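Toothbrush packs: what goes in and how to send them

The autumn collection of wash kits for the Mollden shelter starts again in October, and this time we are including toothbrushes and mugs as well as the usual soap and flannels. Last year we left toothbrushes out, and that was the item people at the shelter asked for most. Joni Huttunen has agreed to run the sorting at Nendbridge, with Saimi Kokkonen looking after deliveries. What follows is mostly for people who are making up sets at home, though some of it applies if you only want to drop off loose items.

A set is one mug and one toothbrush, plus a small tube of toothpaste if you can manage it. The mug is there so that the brush has somewhere to stand. Many of the rooms at Mollden share a basin with the room next door, and there is no shelf above it, so brushes were ending up on the window sill or lying on top of the towels. A mug can be carried back to the room afterwards.

Plain mugs are best. White or a single colour is fine, with a handle, and wide enough at the top that a brush and a tube will both go in. Please leave out very tall latte mugs, as they will not fit the boxes, and anything with a chip in the rim. Second-hand mugs are welcome if they have been through a hot wash. Toothbrushes have to be new.

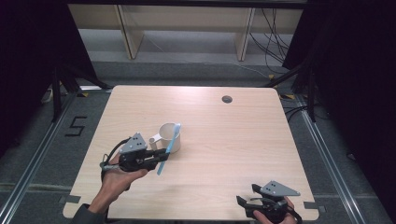
Should the toothbrush be taken out of its packet before it goes in the mug?
Leave it in the packet. The shelter can only hand out brushes that are still sealed, and a packet can stand upright in a mug perfectly well. If you bought a pack of several, keep the whole pack together and bring it to the sorting table, where it will be put with the loose items and shared out later.

Medium or soft bristles are both useful. We had a few questions about children's brushes, and yes, we would like some, but please bag them separately and write the age on the bag. Electric brushes are kind but no good to us, as there is nowhere to charge them. The same goes for travel brushes that fold into their own handle, which tend to snap at the hinge.

We are hoping for 300 sets by the end of the month. The Hakala branch has already promised 200 mugs from a canteen that is closing, so toothbrushes are what we are short of at the moment. If you were planning to give both and can only afford one, give the brush. Toothpaste is being bought in bulk out of the money raised in the summer, which came to over 3,000 pounds, and there should be enough of it for every set.

On wrapping: one sheet of newspaper round the mug, handle included, and a second sheet pushed inside. Bubble wrap is not needed. Put the toothbrush alongside the mug in its packet and not inside the paper, or the sorters have to unwrap everything to check it. Stand the mugs upright in the box with the handles all pointing the same way - it saves a surprising amount of room. Mark the box MUGS on the top and on one side, and don't fill it so full that one person can't lift it.

If you are making up more than one set, clear a whole table before you start. Joni works with the mugs at one end and the brushes at the other, and leaves the middle bare for wrapping. Give the top a wipe first with a damp cloth and let it dry, as newsprint comes off on a wet surface and then on to the next mug. 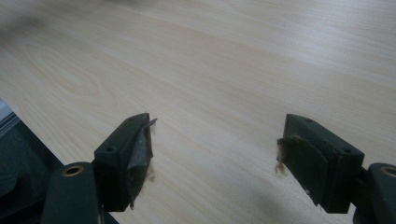
A clear stretch of wood-grain tabletop.

Boxes can be left at Nendbridge between 10am and 4pm. Use the side entrance, where there is a ramp, and put them against the wall on the left. Please don't leave anything outside when the building is shut. We lost a box of towels to the rain that way in the spring. Saimi will be driving to Mollden 2 times during the month and can pick up from Hakala on the way, but not from Clironmont, where the road is still closed at the bridge. Anyone in Clironmont with boxes to send should ring the office first and we will try to find a lift for them.

Soap and flannels are wanted as before. Wrap the soap well away from anything else, as last year's mugs smelt of lavender for weeks. Shampoo only if the cap has been taped down. Razors should go straight to Saimi and not in the boxes.

Sorting begins at 9.30am and there is tea. Bring scissors if you have a pair, and old newspaper, as we are nearly out.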